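FOR IMMEDIATE RELEASE

Lekmont Brings Its Mending and Folding Evenings Back to the Stanari Neighborhood, With More Beds to Sit Around and a Longer Season

STANARI, May 1, 2021 – Lekmont, the home textile workshop that has spent the last several years persuading people to be kinder to their clothes, is delighted to announce that its Mending and Folding Evenings are returning to the Nava Rooms on Prutden Street, and that this time they will carry on right through September. Registration is open now, and the first round has places for 14 households, with a second round to follow as soon as the first has found its feet.

If you came to one of the earlier evenings, you will already know the general idea, and you will probably remember that we don't sit at sewing tables in rows. We start with a bed. It seems a funny thing to build a class around, but when we asked the people on our mailing list where their clean laundry goes when it comes up from the dryer, 98 percent of them gave the same answer. It goes on the bed. It gets sorted there (if it gets sorted!), and it is there that somebody finds the sock with no partner, the cuff with the thread hanging down, and the good blue shirt that picked up half the blanket. So we put a full-size bed in the middle of the room, dressed it in a sage-green sheet, and invited everybody to pull up a bit of floor. 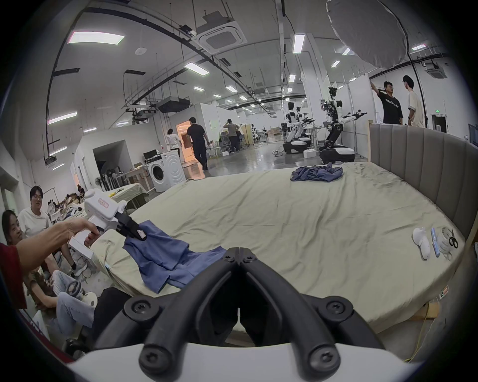
The evenings are made up of two halves with a break for tea between them. The first half is all about care, and it moves at a pace that even very tired parents have told us they can manage. We talk about lint, pilling and loose threads, about what a roller can do and what it can't, and about when to reach for the scissors and when to leave a thread alone until you have looked at the back of the fabric. There is a good long conversation about folding, too, and people tend to have stronger feelings on that subject than you would expect. Some fold in thirds, some roll, and one gentleman last season was firmly of the opinion that T-shirts should be hung up and that was the end of it. We had a lovely evening with him.

The second half is for mending. Guests are asked to bring one thing from home that they have been putting off, and we do mean one, for we learned early on that a person with a full bag of mending spends the whole evening deciding where to begin. Our helpers will sit with you and look at it and tell you frankly whether it wants five minutes or a winter. Buttons, hems, small holes in knitwear and tired elastic are all welcome. Zippers are welcome as well, although we ask that you write to us beforehand so we can look out the right replacement.

"I grew up in a house where folding the wash was when you heard all the news," said Iraís Zepeda, founder of Lekmont. "My aunts would tip everything out on my grandmother's bed and sit down around it, and by the time the pile was gone you knew who was getting married and who wasn't speaking to whom. I wanted a class that felt like that. You learn to look after your things, and you also get to sit next to somebody for a couple of hours, and I think a lot of us have been missing that."

The program began in a small way, with a borrowed room, a secondhand iron and a hand-lettered sign in the bakery window. Since then 1,007 people have come to an evening, some of them many times over, and quite a few have gone on to hold their own in kitchens and church halls nearby. We hear from them often. One group sent us a photograph of a quilt they had pieced together out of shirts that were past saving, and it hangs in our office above the kettle, where it makes everybody who waits for the water to boil a little more cheerful.

For the new season we have listened carefully to the comment cards, and several things will be different. The evenings will start half an hour later, so that people coming straight from work have time for a bite to eat. There will be cushions for anyone who would like something softer under them, and proper chairs along the wall for guests who find the floor hard going. We have also added a second and a third bed to the plan for the larger dates, so that nobody ends up craning over someone else's shoulder while a hem is being pinned. And for those who asked, yes, the ginger cookies are coming back.

We are adding a new session as well, called Small Piles, which is meant for people who are fond of their clothes and less fond of putting them away. It came out of a conversation Iraís had with a guest who confessed that she could happily darn a sweater for three hours, and yet would walk past the same heap on the end of her bed for a week and a half. Small Piles takes one modest heap at a time. You pick up the first thing your hand lands on, you give it a shake and a look over, you roll off the fluff, you fold it and set it down, and only then do you look at the next. It is a very plain method and we claim no credit for it. Still, the people who tried it with us over the winter asked if they could do it again, and we took that as a good sign. 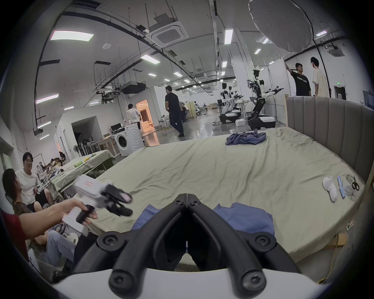
Children over the age of ten are welcome at Small Piles with a grown-up, and we particularly encourage teenagers who are about to leave home. Our youngest regular came along with her older brother the summer before he moved away for college. He had never in his life folded a fitted sheet, and by the end of the evening he was showing the rest of us how he did it, with a great deal of flapping. We have kept a place free for his sister this season, and she has promised to bring him if he is home.

Lekmont will lend out everything you need on the night, including lint rollers, scissors, needles, thread and pins, and guests are free to bring their own favorites if they would like to. Each household will also go home with a printed booklet, written by our own team and illustrated with simple line drawings, that covers the stitches and folds we use most. It has grown to 58 pages over the years, mainly through the section on socks, and we have stopped apologizing for that. Extra copies can be picked up from the front desk at the Nava Rooms while supplies last.

"People sometimes arrive a little embarrassed by what they have in their bag," Zepeda said. "They'll say it's only an old pajama top, or it's hardly worth your time. But that's the very thing we want to see! It's soft, it fits, you've slept in it for years. Of course it's worth mending. I would much rather spend an evening on that than on something you bought last week."

A pay-what-you-can system will be in place for all dates, as it was before. Those who are able to put in a bit more help to cover a seat for somebody else, and there is no form to fill in and no explanation needed if you would like one of those seats. Simply choose the lowest amount when you register and come along. We would also be very glad of donations of clean cotton fabric, spare buttons and unopened spools of thread, which may be dropped off at the Nava Rooms during opening hours. Please do not leave bags outside the door, as the awning leaks.

Guests should wear something comfortable that they don't mind sitting in, and plan to be with us for two and a half hours including the tea break. The room is on the ground floor and there is a step-free entrance through the courtyard on the left side of the building. Bicycles may be left in the courtyard. Parking on Prutden Street is limited in the evening, and we would kindly ask drivers to leave the spaces nearest the pharmacy for its customers, who have been very patient with us.

Members of the press and local newsletter writers are warmly invited to join any evening this season, whether to watch or to take part, and we will say now that the ones who take part generally seem to have the better time. Please let us know ahead if you are planning to come so that we can set aside a cushion, and bring a garment of your own if you have one in need. Interviews with Iraís Zepeda and with longtime guests can be arranged through the Lekmont office.

About Lekmont

Lekmont is a home textile workshop based in Stanari. It teaches everyday clothing care, mending and folding to people of all ages, repairs household linens to order, and publishes a small seasonal letter with patterns, reader questions and the occasional soup recipe. Its evenings are held at the Nava Rooms on Prutden Street.

Registration and Press Contact

Places for the Mending and Folding Evenings and for Small Piles can be reserved at the front desk of the Nava Rooms or by writing to the Lekmont office. Press inquiries should be marked for the attention of Iraís Zepeda.

###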